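Letasora terrain kit, read me first

So this is my ruined harbor board for tabletop skirmish games, plus the little campaign I wrote to go with it. The town is called Hekavport and it has been shelled, flooded and looted, in that order. I've been poking at it since February and Tudur Hughes finally nagged me into sharing the files!

What you get: 98 printable pieces (walls, cranes, stairs, a lot of rubble), 16 scenario sheets and a map of the docks. Everything prints without supports except the lighthouse, sorry. Scale is 28 mm, but Tegwen Dafis has run it at 15 mm and says the doors look fine if you squint. 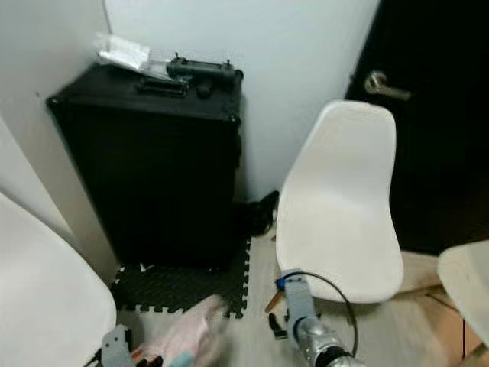
Moving between the Yammine and Risside halves of the campaign takes some 10 games if you play every sheet, fewer if the smugglers fold early. Pack the board by district, docks at the bottom, and keep the tall stuff upright. A rolling case like this black one, with the telescoping handle on top, is about the right shape for the job, and I bag the scatter bits in clear plastic with a paper label so I can find the barrels again.

Known problems: scenario 19 is mentioned on the map key but doesn't exist (I cut it, it was a slog). The crane arm snaps if you print it too thin, so go thicker than you think.

Use it, chop it up, repaint it, just don't sell the files. If you play the flooded market one, please tell me who won!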